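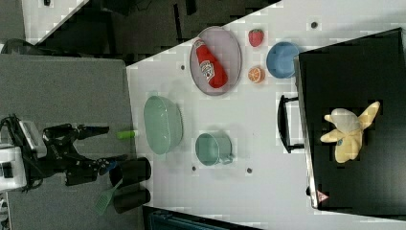

Tableware and play food from a Tabletop Kit, with a plush toy.

Tabletop Kits: Frequently Asked Questions

Nurnitance Toy and Learning Library
Last reviewed January 21, 2024

The following information applies to all members borrowing Tabletop Kits from the Abella and Pullirik branches. Questions about puzzles, ride-on toys and costumes are covered on separate pages.

What is a Tabletop Kit?

A Tabletop Kit is a boxed set of bowls, plates, mugs and play food intended for pretend meals, table setting and sorting by colour. Kits are assembled by library staff from donated and purchased items, so no two kits are identical. The collection currently holds 70 kits across both branches.

What ages are the kits suitable for?

Kits are catalogued for children aged three and over. Some pieces of play food, such as strawberries and orange slices, are small enough to present a choking hazard to younger children. Members with a child under three may ask for a Large Piece Kit, which contains bowls, plates and mugs only.

Is the tableware real or toy tableware?

Most kits contain a mixture. Where possible we include full-sized bowls and mugs, as children generally prefer to handle the same things the adults use. The contents card in the lid marks each piece with a T (toy) or an H (household).

May we eat and drink from the household pieces?

No. All pieces in a Tabletop Kit are lent for play only, including those marked H. They are cleaned between loans, but they are not stored or handled as food-service items.

Are condiment bottles included?

Some kits include a ketchup bottle or similar pantry item. Any bottle supplied by the library is emptied, washed and sealed before it enters the collection. Please do not unseal or refill bottles. If a cap has come loose, place the bottle in the zip bag provided and tell the desk when you return the kit.

May I request a particular colour?

Yes. The catalogue lists the main colours in each kit, and members may search by colour as well as by kit number. Blue, teal and mint green bowls are the most frequently requested and may have a waiting list, particularly in December. We cannot exchange single pieces between kits to make a matching set.

Are plush toys part of the kit?

Plush toys are catalogued separately and may be borrowed as a companion item, one per kit. They have their own barcode and must be returned in their own cloth bag. Plush toys are laundered by the library after every loan - please do not machine wash them at home, as several have been damaged by hot cycles.

How long is the loan period?

Kits are lent for three weeks and may be renewed once, provided no other member has placed a hold. A member may have two kits on loan at a time. Organizations with a group membership, including child care centres and playgroups, may borrow up to 10.

How should the pieces be cleaned before return?

Wipe hard pieces with a damp cloth and mild dish soap, then dry them fully before packing. Do not use bleach or the dishwasher. Mugs should be packed on their sides with the handle facing the centre of the box, and plates laid flat at the bottom.

What happens if a piece is lost or broken?

Please report it at the desk or note it on the contents card. There is no charge for the first lost piece of play food in a membership year. Bowls, plates and mugs are charged at replacement cost. Chipped or cracked pieces should be kept out of the child's reach and returned in a paper bag marked "broken".

May I donate items to the collection?

Donations of clean, undamaged tableware and play food are accepted at the Abella branch during opening hours. We received 496 pieces last year, and not all of them could be used. We are unable to accept glass, cutlery with sharp edges, or items with flaking paint.

Is there a printed guide to play activities?

Yes. The Veditia activity booklet, prepared by our programs coordinator, Dindo Talavera, is available free at both branches. It includes table-setting games, pretend menus and a sorting chart.

Whom should I contact with other questions?

Enquiries about loans and fees should be directed to the circulation desk at your home branch. Enquiries about the contents or safety of a kit should be addressed to Dorin Bucur, Collections. Please quote the kit number printed on the lid.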